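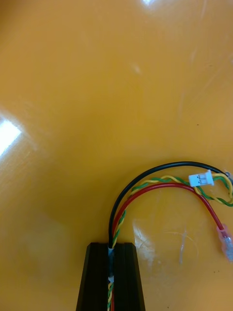 Fusgate Repair Club
Minutes, July meeting
Back workroom, Seixas Street

Chair: Rosimeire Vasconcelos
Notes: Arlindo Guimarães

Started at 6:30 p.m. Minutes from June were read and approved with one fix (the soldering fume fan was given to us by Clundell Hardware, not lent, so we get to keep it!).

1. Wiring night
Rosimeire was thrilled with how the first wiring night went and so was everyone who came. The main subject was crimp terminals: picking the right sleeve color for the wire, how much insulation to strip, and the tug test. Several people said they had been twisting wires and wrapping them in tape for years and are never going back. Arlindo would like the handout to have bigger drawings, especially the one showing where the barrel sits inside the sleeve. He will redo that page before the next session.

Agreed to run it again on a Wednesday, same time, with 2 hours on the clock this time. Ninety minutes was too short and people were still happily crimping when the lights had to go off.

2. Wire and terminals
We're low on red and black. Green and yellow are fine for now. Proposal to buy a mixed box of 300 terminals and four new spools from Brosteck, to come out of the supplies money. Passed, all in favor. Rosimeire will order.

There was a long and pretty lively talk about sorting the offcuts. Ideas were by color, by length, or all in one bin the way it is today. By color won. Anything shorter than a finger goes in the scrap copper can. White connectors get their own drawer, with the ones that still have their mating half kept clipped together please, as it took Arlindo most of an evening to match up the last lot.

3. Tabletops
Everybody loves the bright tops. Small dark parts show up so much better than they did on the old gray bench, and dropped screws get found right away. Please use a mat under anything hot, and wipe down with a damp cloth only, no solvent.

4. Lamp project
The lamp rewiring project is back on for the fall. We have room for 30 lamps and the sign-up sheet is already filling, so put your name down if you want in. Two-prong and three-prong cords will be done on separate nights.

5. Other business
Second pair of ratchet crimpers is missing from the pegboard. Check your bags.
Key to the side door has been recut and now works.

Closed at 7:50 p.m. Next meeting same room, bring a mug.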